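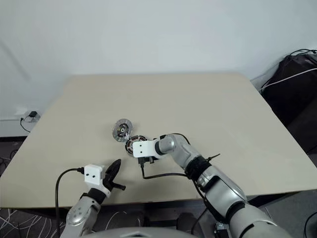
Darnance Open Day Notes, README

This folder holds notes and logs from a demonstration at the Stemham site, on a Sunday in January. The invitation promised "autonomous motor assembly". What the two-armed machine had to deal with was a pale table and two round motor parts, a silver disc and a ring with copper-colored windings, the ring at the right gripper and the other hand off near the front edge. A production line has bins, fixtures and a clock. Judge the claims with that in mind.

Contents
runs.csv – 40 attempts, one per row
notes.txt – remarks typed during the day
claims.txt – wording from the Hiltine handout, copied as printed

Results
The host scored 36 attempts as successes. The scoring rule was never shown to visitors, so the column is named host_score. Please don't rename it "success".

Known problems
Some 800 log lines have no timestamp. Restarts by the operator were not logged before lunch. Sutcliffe parts were used in 2 runs only, too few to compare.

Use
Fine for checking the handout against the log. Not fit for training or for ranking vendors.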